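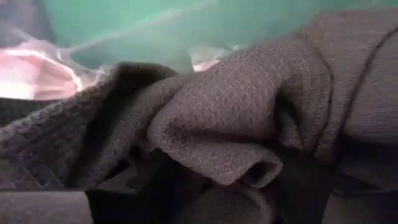

Waffle weave

Waffle weave (some folks say honeycomb weave) is a way of making cloth so the threads stand up in little ridges with hollows between them. I've been hooked on it since my first thermal undershirt, so forgive me if this entry runs a bit warm!

On a loom, some threads pass over several others before they dip back under. Those longer threads are called floats. They pull in once the cloth comes off the loom and gets its first wash, and that's when the pockets show up. My friend Natsumi Imai weaves hers on 4 shafts and swears the fabric looks like a mistake until it's been soaked.
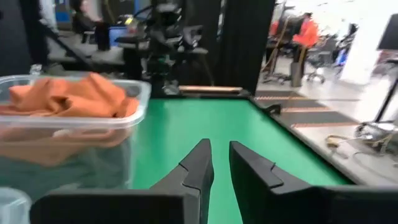
Why does waffle cloth keep you warm?
The little pockets hold still air against your skin, and still air is slow to carry heat away — wear a second layer on top and it works even better.

Knitters have their own version, usually made with knit and purl stitches or with tucked loops. It stretches more than the woven kind, so you'll find it in long johns, socks and baby blankets. Woven waffle goes into towels and bathrobes (my favorite is a cotton one I've had forever, and it's gone wonderfully soft).

Expect shrinkage. I wove a towel 42 inches long last May and lost a good chunk of it in the wash.
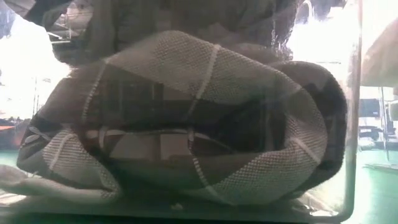 Care

Wash it cool, skip the fabric softener, and dry it on low. Hot irons flatten the ridges, so I just shake mine out and hang it up.

Contact Isla Pryor | © May 2024 Brallura | Back to top
Search this site Enter a word Go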